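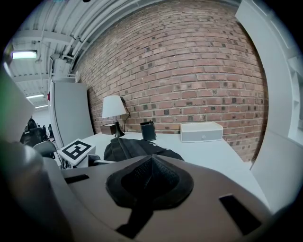

Merkgate says upkeep on its hand-held grippers now takes minutes. The people doing the upkeep are less sure.

The company, which uses the grippers to record handling jobs that its robot arms are later trained on, switched to a new maintenance routine in March. Each unit gets its pad and strap checked, its housing wiped down and its camera compared against a printed square marker kept on the table. After 300 recordings the pad is swapped, whether it looks worn or not.

Loretta Achterberg, who runs the workshop, calls the schedule "a big step up from waiting until something slips." She said the shop had lost 3 grippers to loose fingers last year and none under the new routine. That is only a few months of work, though, and Merkgate has not released its repair logs.

Mabli Edwards, a technician there, was more careful. "The marker check tells you the camera has moved. It doesn't tell you why," she said. Two units have gone back to the supplier, Vaster, for the same fault – a camera mount that works itself loose – and both came back with a new screw and no explanation.

Then there is the pad rule. Edwards said some pads look fine at 300 and others are finished well before that. Asked where the number came from, Achterberg said it was Vaster's advice. Vaster did not answer our questions.

Merkgate plans to bring the same routine to its Kastthorpe site next. It would be nice to see the logs first.

Filed under: Robotics, Shop Floor
4 comments | 11 shares
Contact the newsroom | © 2018 | Back to top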